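Rerkton Bench Tray, Gray
For desktop memory, small boards and the parts that like to roll away

Item 318 in the Brallurico workshop list
Price: $28
Ships from Lakwood, Monday to Friday

Anyone who has worked on a desktop computer knows where the parts go. They go on the desk, next to the coffee, on top of a magazine, and then one of them goes under the radiator. The Rerkton Bench Tray is a piece of molded gray plastic that would like to have a word about this.

It has slots along the front for memory modules, so they stand up on edge and you can pick them by the top instead of scraping at them with a fingernail. It has raised posts toward the back and the right side. It has some flat area left over for whatever came out of the machine and does not have a name yet. There are no drawers, no lights and no app.

We sell it mostly to people who refurbish office desktops, a crowd with strong feelings and sore backs. If you take in retired towers by the pallet, your day is the same dozen motions over and over: side panel off, lay the tower down, heatsink out, look at the socket, memory out, memory in, heatsink back, panel on, next. The tray sits to the left of the tower (or the right, we are not your mother) and keeps the small stuff in one place while that goes on.

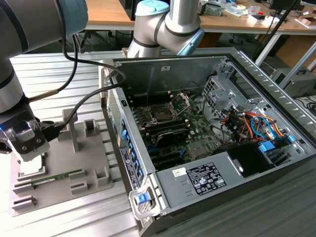 The tray beside an opened tower, one green memory module in its slot and the CPU socket waiting.

WHAT IT HOLDS

The front slots take full-size desktop memory. Laptop memory will stand in them too, with a bit of a lean, like someone waiting for a bus. If laptops are your main trade you want the Dantas insert, sold separately, which narrows the slots and costs nearly as much as a good lunch.

The posts are for things with a hole or a loop in them. Customers hang brackets on theirs, and rubber bands, and in one case a wedding ring during working hours. Two of the posts are hollow and will hold a short screwdriver upright. A long screwdriver will also go in, and will then pull the whole tray over the first time you reach across it. We have done this more often than we would like to print.

Loose screws can go on the flat part, but it has no lid and no magnet. If you keep case screws and drive screws apart, and you should, get a pair of small tins.

WHAT IT DOESN'T DO

It is not an anti-static tray. It is ordinary plastic. Wear your wrist strap, ground it properly, and keep spare modules in their bags until you want them. We get an email about this every September, when the schools send their old machines out, so please consider it answered.

It won't hold a power supply, a full drive cage or a sandwich. It isn't made for processors with pins, either. Those belong in a plastic clamshell, lid shut, well away from your elbow.

SETTING UP

Put it on something flat. A ribbed metal bench top is fine, the tray is wide enough to sit across the grooves without rocking. On a slick surface, use a square of shelf liner under each corner — the tray is light, and a light tray will follow your sleeve.

Lay the tower on its side with the open face up and the memory slots where you can see them. Put the tray close enough that your hand doesn't have to cross the power supply every time. On most of the business towers we see, that means turning the case around at least once and muttering.

Unplug the machine before any of this. Hold the power button in for a few seconds after you do. Then push both memory clips fully open before you try to lift a module. If it doesn't want to come, one of the clips isn't open, however sure you are.

SPECS

Material: molded plastic, one piece
Color: gray. We have been asked for black. Small black parts vanish on black trays, and so the answer is gray
Weight: 1160 grams for a box of four
Cleaning: damp cloth, mild soap. Keep it out of the dishwasher, where it will come back a different shape
Warranty: 20 months against cracking. Stepping on it counts as stepping on it

FROM PEOPLE WHO BOUGHT IT

"Does what it says. Slots are a hair tight when new and loosen up after a week. I'd have liked a label strip on the front." — Valentin Lebrun

"Bought one, then bought three more because everybody kept taking mine. Wish the box of four had been easier to find on your site."

"It's a tray. I gave it four stars because it is a tray."

The box of four is now listed at the top of the trays page, where it probably should have been all along. On the label strip: masking tape works, peels off clean and is available in every hardware store in the country, but we have passed the request along to Rerkton and they have said "hm."

SHIPPING AND RETURNS

Orders in before 2 p.m. leave the same working day. A single tray goes in a padded mailer, the box of four goes in, predictably, a box. If one arrives cracked, send a photo of it and of the packaging, and we'll mail another without asking for the first one back. Returns for any other reason are fine within 28 days, provided the tray is clean. Thermal paste is not clean. It is never going to be clean, so if you've used the flat part as a palette, the tray is yours.

GOES WITH

Dantas laptop insert, gray
Rerkton screw tins, pair, with lids
Clamshells for loose processors, pack of 20
Brallurico wrist strap with coiled cord
Shelf liner, cut squares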